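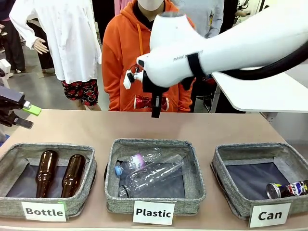 3. Equipment plan and budget

Our grant for the sorting station was $3,247, and it had to cover everything except the robot, which belongs to the department. Canan Bayram kept the spreadsheet and Dorottya Szénási wrote to the suppliers. We started in July with a wish list that came to well over the limit, so most of this section is about what we cut.

3.1 Baskets and labels

The station sorts three kinds of item: bottle, plastic and can. We compared hard bins from Drumach with soft fabric baskets. The bins hold their shape better, but their walls are tall and the wrist would have to reach down inside them. We chose shallow, square fabric baskets in gray. A rigid insert for each one is still on the list as an option.

The labels are white cards with bold black letters, propped against the front of each basket. We printed them ourselves and charged nothing to the grant. Clip-on holders were quoted and dropped.

3.2 Grippers

The largest single line is gripper parts. The black parallel gripper on the right arm can hold a drink can sideways with the fingers pointing down, and we planned the rest of the station around that grip. Narkinov quoted $600 for a spare set of fingers with replacement pads. Aksoy was cheaper, but the delivery time was 12 weeks and we would have missed the demo. We went with Narkinov.

The left arm has a different gripper with a lime-green part. We did not budget for spares on that side. If it breaks, we sort with one arm.

3.3 Test items

Test items are glass bottles, PET bottles and drink cans, all empties. They cost nothing, but cans get crushed and need replacing, so we set aside a storage crate and a collection point by the door. Some PET bottles keep their caps and labels and some do not – we want both kinds in the test set.

3.4 Not bought

A second table from Hoto, a conveyor, and a set of 8 extra baskets for a larger sort. The conveyor alone would have used more than half the grant. Dorottya has kept the quotes in the project folder for next year's group, with the shipping costs listed separately.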